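Storing boxes of plastic food wrap in a shared kitchen: drawer, shelf or basket?

Household Help Community — Kitchen and Pantry

Posted by Prarkar
May 13, 2023

I am responsible for the upkeep of a small shared kitchen used by the residents of one floor. The long boxes of plastic food wrap, foil and baking paper are at present kept in a drawer beneath the counter. The drawer is shallow, the boxes catch on the frame when it is opened, and the cutting strip on one of them has already been bent out of shape. A wall rack is not permitted under the terms of our lease.

I would be grateful for advice on the following points. Is it acceptable to store these boxes upright or at an angle in an open basket? Does the roll suffer if it is not kept flat? And is there a recommended method of keeping the loose end of the film from retreating onto the roll between uses?

The available shelf is 35 centimeters deep. Round containers are not suitable, as the shelf is also used for plates.

Njoroge Ondieki
Member, 218 replies

Storage in an open basket is entirely acceptable. Plastic film is not harmed by standing on its end, provided that the box is closed and the basket is kept away from the stove, the toaster and direct sunlight. The greater risk is to the cardboard. A box that is lifted repeatedly by one end flap will open at that end, and the roll will slide out.

The following arrangement has served well in the kitchens under my supervision.

Choosing the basket. A wire mesh basket is preferable to a solid bin, as crumbs and moisture do not collect unnoticed at the bottom. Its sides should be high enough to support the box at an angle. Please measure the longest box before making a purchase; catering sizes are often longer than the household kind.

Preparing the box. Press in the small tabs at both ends, where the manufacturer has provided them. These hold the roll in place when the film is pulled. If the tabs have torn, a short piece of tape across each end flap will suffice.

Placing the box. Hold it near both ends and lower one end into the basket first, on a slant, with the printed side facing outward so that users can distinguish wrap from foil at a glance. The cutting strip should face away from the hand that reaches in.

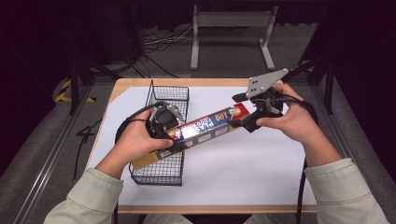
Keeping the loose end. Leave a narrow margin of film outside the box and close the lid upon it. Should the film retreat onto the roll, touch a piece of tape lightly to the surface and lift — this will usually find the edge. Fingernails tend to split the film.

Reviewing the contents. Remove empty boxes promptly. We carry out a review each December and invariably discover two opened rolls of the same product.

Ó Néill
Member, 5 replies

I concur with the above in general. I would add that a basket with a wide mesh may allow the corner of a box to become lodged. Lining the base with a piece of card resolves this. I keep foil in the drawer regardless, as it is heavier and the basket tipped over on two occasions.

Zodero
Member, 321 replies

Ours are kept on top of the refrigerator. No difficulties to report.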